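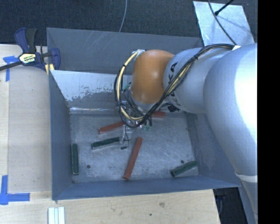
Dunstan Renters Insurance Group
Minutes, July 13, 2020

Present: Glenys Kingi (chair), Rhys Tipoki, Ngaio Waaka, Aroha Tautahi (minutes)
Apologies: Ashton Harawira

1. Last minutes
Read and approved. Rhys moved, Ngaio seconded.

2. Tenant sign-ups
Wonderful news to start with! We now have 291 households signed up for the group renters policy, and 90 of those are in the Bisten buildings, where we had hardly anyone last year. Ngaio was thanked warmly for all that door knocking (and for the very good handouts).

3. Renewal quote
Rhys went through the quote from Mirnitz. The yearly price per household would be $99, with the same deductible as now. Water damage from a neighbor's unit is covered, and everyone was really pleased to see that in writing at last. Bikes kept in shared storage are still a gray area. Rhys will ask for the exact wording.
Glenys would like a second quote from Fidari before we vote. Agreed.

4. Home inventory night
Aroha showed the new checklist, which fits on 2 pages and has a spot for serial numbers. Great response all round! Ngaio suggested adding a line for musical instruments. We'll run the evening in September, with Ashton to be asked about bringing his scanner.

5. Actions
Rhys: bike storage wording from Mirnitz
Glenys: Fidari quote
Aroha: update checklist and send it out
Ngaio: book the room

Meeting closed at 8:15 p.m.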